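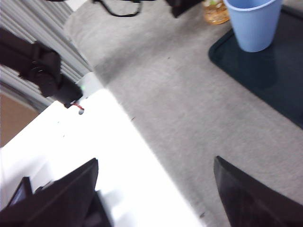

**Mesas compartidas: qué se queda encima y qué no**
Notas para la charla en Tostholm, 16 de marzo de 2021
Versión larga. Si vamos justos de tiempo, saltar el bloque 4.

## 1. Arranque

Saludar, comprobar que se oye al fondo, dejar el agua en el atril y no en la mesa de demostración.

Empezar por la pregunta: ¿de quién es una mesa que usa todo el mundo? Esperar un poco. Suele contestar alguien que «de quien llega primero». Vale como respuesta, seguimos desde ahí.

Decir de dónde salen los datos. En enero repasamos las mesas comunes de dos locales, el de Bumbridge y el de Nultumora. Apuntamos todo lo que había encima al final de la jornada, sin avisar antes. Salieron 491 objetos. De ellos, 232 no tenían sitio asignado en ninguna parte: ni estante, ni cajón, ni persona que los reclamara.

Dejar la cifra en pantalla un momento. No leerla dos veces.

Aclaración para quien pregunte: los bolígrafos se apuntaron de uno en uno, los clips no.

## 2. La superficie

Hablar primero del tablero, antes que de los objetos. Una mesa blanca enseña el polvo, las migas y los cercos de las tazas. En Bumbridge las tenían oscuras y se limpiaban menos. Las cambiaron por blancas y al principio hubo quejas; después se acostumbraron a pasar el paño.

Moqueta gris debajo: lo que cae no suena y no se ve. Mirar el suelo también forma parte de recoger la mesa. Yo lo olvidé en la primera hoja de repaso y hubo que rehacerla.

Tres cosas que pedimos para el tablero:

- Paño húmedo al terminar, en seco no.
- Nada pegado con cinta al canto.
- Los cables, por detrás. Si no llegan, se pide uno más largo y se espera.

Preguntar cuántos tienen moqueta en su local. Si son mayoría, alargar esta parte y contar lo de la grapadora de Nultumora (perdida desde enero, apareció al mover la mesa).

## 3. Botellas y envases

Los envases dan más trabajo que el material de oficina. Llegan por una tarea concreta y se quedan. El grande tapa al pequeño y al cabo de un mes hay una fila entera contra la pared. 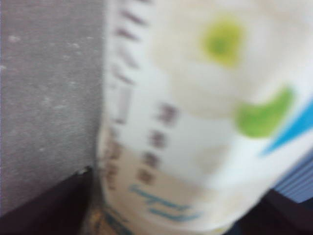
La norma que mejor ha funcionado es sencilla: etiqueta hacia fuera y legible para quien va a usarlo. Si el texto está en un idioma que el equipo no lee, se añade una tira de papel con el nombre del contenido y la fecha de apertura. No hace falta traducir la etiqueta completa, salvo las advertencias. Esas sí, enteras.

Contar el caso de Nultumora: dos envases blancos parecidos, uno de cocina y otro de limpieza, en el mismo estante. No pasó nada, pero el cambio se hizo esa misma tarde. Ahora los de limpieza van abajo, con puerta, y los de cocina arriba. Subrayar que el color del envase no sirve como señal. Mucha gente guarda por color y luego busca por color.

Otro punto, breve. No rellenar botellas con un producto distinto del original. Si alguien levanta la mano para decir que en su casa lo hace, contestar que en casa cada cual verá y que hablamos de mesas compartidas.

Envases vacíos: se tiran el mismo día. La frase «por si acaso» aparece mucho en las entrevistas, la gente la decía casi siempre señalando un bote vacío.

## 4. El pedido a Wuyts (opcional)

Solo si hay tiempo o si preguntan por el coste.

Pedimos a Wuyts 100 bandejas bajas del mismo tamaño. Fue demasiado. Con la mitad habríamos tenido para los dos locales, y el resto sigue en el almacén – admitirlo sin dar vueltas, ya hubo preguntas sobre esto en la sesión anterior.

Lo que aprendimos: primero se recoge, luego se mide, y al final se compra. Nosotros compramos en primer lugar.

## 5. Vasos, tapetes y zonas

Un tapete marca una zona mejor que un cartel. Se puede mover y lavar, y quien se sienta entiende sin leer nada que lo que está encima se está usando. En la prueba pusimos uno por mesa. Con dos ya se discutía cuál era cuál.

Los tonos oscuros sobre tablero blanco se distinguen desde la puerta. Evitar los claros y los estampados.

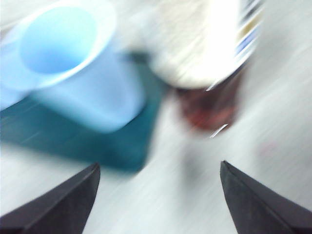
Con los vasos hay dos costumbres que chocan. Unos dejan el vaso en la mesa toda la jornada, otros lo retiran cada vez. Las dos valen, pero la mesa tiene que tener una sola. En Bumbridge eligieron dejarlo; en Nultumora, retirarlo. Los resultados al final del día fueron parecidos.

De plástico o de loza, da igual para el orden. Para el ruido prefiero el plástico. Que cada persona tenga un color ayuda hasta que se repiten los colores, y se repiten pronto. Mejor una marca en la base.

Detalles que conviene decir en voz alta:

- El vaso no va en el borde. Un palmo hacia dentro.
- Vaso y papeles, en lados opuestos del tablero.
- Un vaso que lleva bolígrafos ya no vuelve a la cocina.

## 6. El repaso de cierre

Explicar la hoja. Se hace en tres minutos, de pie y con las manos libres. Se recorre la mesa de izquierda a derecha y cada objeto se queda, vuelve a su sitio o pasa a la bandeja de dudas. La bandeja se vacía una vez por semana. Lo que sigue allí sin dueño sale del local.

Repartir las hojas ahora, no antes, porque la gente se pone a leer.

Hacer el ejercicio con la mesa de demostración si la sala lo permite. Pedir a una persona de la primera fila que recoja y al resto que no opine hasta que termine. Luego, comentarios.

## 7. Preguntas

Las que suelen salir:

- *¿Y si alguien no quiere?* Se empieza por una mesa, sin él o ella.
- *¿Cajones?* Pocos y sin llave.
- *¿Plantas?* Una, si alguien la riega.

Dejar la dirección para pedir la hoja en la última pantalla. Recoger la mesa antes de salir, también el paño.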